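Projektbericht
Modul Robotik-Praktikum, Vertiefung Mensch-Roboter-Interaktion
Vorgelegt von Humaira Hashmi
Betreuung: Roswitha Pfister
Abgabe: 31. Oktober 2024

Vormachen statt Programmieren? Handgeführte Greifer als Datenquelle für Ablageaufgaben

1. Ausgangsfrage

In der Literatur zum Imitationslernen liest man seit einiger Zeit sinngemäß denselben Satz: Wer eine Aufgabe mit den Händen kann, kann sie auch einem Roboter beibringen. Ich halte den Satz für zu optimistisch und wollte im Praktikum herausfinden, wie viel davon in unserem Labor übrig bleibt. Die Projektgruppe Skusberg beschäftigt sich mit kleinen Haushaltshandgriffen auf einer Tischplatte, also Aufnehmen, Umsetzen, Einstecken, Deckel schließen. Meine Teilaufgabe war der Vergleich von zwei Arten der Vorführung: mit einem Greifer, den man selbst in der Hand hält, und mit der Fernsteuerung des Roboterarms über einen Führungsarm.

Vorab zur Einordnung: Der Bericht enthält keine fertig trainierte Strategie, die irgendetwas zuverlässig erledigt. Geplant war das im Juli noch. Warum es dazu nicht kam, steht in Abschnitt 5.

2. Aufbau und Begriffe

Gearbeitet wurde an einem Holztisch im Teppichbereich des Labors. Die beiden Verfahren heißen im Folgenden kurz „Handgreifer“ und „Fernsteuerung“.

Beim Handgreifer führt die vorführende Person den Greifer direkt am Objekt. Aufgezeichnet werden die Lage des Greifers, seine Öffnungsweite und das Bild einer Kamera auf Kopfhöhe. Bei der Fernsteuerung steht die Person neben dem Tisch und bewegt einen Führungsarm, dem der eigentliche Arm mit kleiner Verzögerung folgt. Die Aufzeichnung läuft in beiden Fällen über die laborinterne Software Stovance, die Auswertung über ein Skript aus dem Vorgängerprojekt Durrani, das ich an mehreren Stellen umschreiben musste. Die Zeitstempel wurden dort beim Einlesen gerundet, was bei schnellen Greifbewegungen zu Sprüngen führt. Wer ältere Ergebnisse aus Durrani weiterverwendet, sollte das wissen.

Als Aufgabe diente das Umsetzen schmaler, stabförmiger Gegenstände auf eine Seifenschale mit Rippen. Das klingt banal. Die Rippen machen die Sache aber unangenehm: Ein Stab, der schräg auf eine Rippe trifft, kippt oder verdreht sich zwischen den Backen, und die Person gleicht das aus, ohne es zu merken. Genau diese Ausgleichsbewegung fehlt später in den Daten oder steckt so darin, dass ein Modell sie kaum vom Zittern der Hand unterscheiden kann.

3. Durchführung

Insgesamt liegen 84 Vorführungen vor, davon 30 mit Fernsteuerung, der Rest mit dem Handgreifer. Das Ungleichgewicht war nicht beabsichtigt. Die Fernsteuerung fiel an zwei Terminen wegen eines Kommunikationsfehlers aus, und die Laborzeit ließ sich nicht nachholen. Ich habe deshalb auf Signifikanztests verzichtet. Sie hätten eine Sauberkeit vorgetäuscht, die der Versuchsplan nicht mehr hergab.

Vorgeführt haben 7 Personen, alle aus dem Studiengang und damit keine Laien. Auch das schränkt die Aussage ein, denn gerade für Laien wird das Verfahren ja beworben. Jede Person bekam dieselbe kurze Einweisung und durfte üben, bis sie selbst sagte, sie sei so weit. Rückblickend war das ein Fehler. Die Übungsdauer wurde nicht festgehalten, und ich kann nicht sagen, ob die ruhigeren Verläufe vom Talent kommen oder von einer längeren Übungsphase.

Die Anweisung lautete, den Stab möglichst senkrecht über die Schale zu führen, abzusetzen und die Backen erst nach dem Kontakt zu öffnen. Die Griffhaltung war freigestellt. Manche fassten den Handgreifer von der Seite, andere eher von hinten, und ich hatte angenommen, dass das für die Daten keine Rolle spielt.

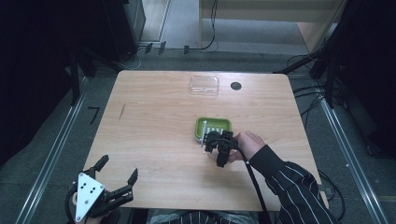

4. Beobachtungen

4.1 Handgreifer

Der Greifer wird von rechts gehalten, die Finger liegen um den Griff, und der Stab steht zwischen den Backen aufrecht am vorderen linken Rand der Schale. Für die Person am Tisch ist das bequem. Für die Auswertung heißt es, dass die Hand Teil jedes Bildes ist, in dem es auf den Kontakt ankommt. Ein Roboterarm hat an dieser Stelle keine Hand und keinen Ärmel. Man kann den Bereich nachträglich maskieren, nur gehen damit je nach Haltung auch Bildteile verloren, die man für die Lage des Objekts gern behalten hätte. Die freigestellte Griffhaltung war also doch nicht egal.

Dazu kommt das Kabel. Es läuft vom Greifer über die Tischplatte nach unten und zieht bei weiten Bewegungen spürbar an der Hand. Mehrere Personen haben nach einigen Durchgängen begonnen, einen kleinen Bogen zu führen. In den Bahnen ist dieser Bogen klar zu erkennen, mit der Aufgabe hat er nichts zu tun. Ein Modell, das brav nachahmt, würde ihn mitlernen.

Auf der Habenseite steht das Tempo. Mit dem Handgreifer waren die Vorführungen kürzer, flüssiger und wurden seltener abgebrochen. Das bestreite ich nicht. Ich bezweifle, dass flüssige Vorführungen automatisch gute Trainingsdaten sind.

4.2 Fernsteuerung

Die Bahnen sind eckiger, es gibt viele Pausen, und vor dem Absetzen wird häufig nachkorrigiert. Alle Beteiligten fanden das anstrengend. Auf dem Papier sieht dieses Material schlechter aus. Es hat allerdings den Vorzug, dass der Arm jede aufgezeichnete Stellung tatsächlich eingenommen hat. Beim Handgreifer ist das offen: Beim Abspielen im Simulator lag ein Teil der Bahnen außerhalb des erreichbaren Raums oder verlangte Handgelenkdrehungen, die unser Arm nicht schafft.

Frau Pfister hat in der Zwischenbesprechung eingewandt, dass sich dieses Problem mit einem anderen Arm oder einer anderen Tischhöhe entschärfen ließe. Das stimmt. Es verschiebt die Arbeit aber vom Vorführen zurück zum Einrichten, und gerade das Einrichten soll das Verfahren ja sparen.

4.3 Was sich nicht vergleichen ließ

Greifkräfte haben wir in keinem der beiden Verfahren gemessen. Ob ein Stab sicher sitzt oder nur gerade noch hält, ist aus Öffnungsweite und Bild nicht abzulesen. Ebenso wenig lässt sich sagen, was bei anderer Beleuchtung passiert, denn die Vorhänge blieben an allen Terminen zu.

5. Training

Mit den Daten wurden 2 Modelle trainiert, je eines pro Verfahren. Beide erreichten im Training niedrige Fehlerwerte. Auf dem echten Arm durften sie wegen der fehlenden Abnahme des Sicherheitsstopps nicht laufen, und die Ergebnisse aus dem Simulator möchte ich nicht als Ersatz verkaufen. Der Kontakt zwischen Stab und Rippe ist dort stark vereinfacht. Im Vortrag der Gruppe Dresholm wurden vergleichbare Simulatorwerte als Erfolgsquote gezeigt. Ich würde sie allenfalls als Hinweis darauf lesen, dass die Datenkette vom Aufzeichnen bis zur Ausgabe nicht kaputt ist.

6. Bewertung

Meine anfängliche Skepsis hat sich teilweise verschoben. Der Handgreifer ist das bessere Werkzeug, um schnell an viele Vorführungen zu kommen, und ich würde ihn wieder einsetzen. Die Behauptung, damit sei das Programmieren erledigt, sehe ich durch unsere Daten nicht gestützt. Die Arbeit steckt anschließend im Maskieren, im Aussortieren unerreichbarer Bahnen und im Streit darüber, welche Bewegung zur Aufgabe gehört und welche zum Kabel.

Für eine Fortsetzung schlage ich vor:

Griffhaltung vorschreiben und auf einem Blatt am Tisch zeigen.
Kabel von oben zuführen.
Übungsdurchgänge mitzeichnen und getrennt ablegen.
Erreichbarkeit schon während der Aufnahme prüfen.
Beide Verfahren am selben Termin und mit derselben Person aufnehmen.
Rundung der Zeitstempel im Durrani-Skript endgültig entfernen (meine Änderung liegt bisher nur im eigenen Zweig).

Die Rohdaten liegen auf dem Projektlaufwerk im Ordner Skusberg. Abgebrochene Durchgänge sind dort mit abgelegt, in der Auswertung aber nicht enthalten.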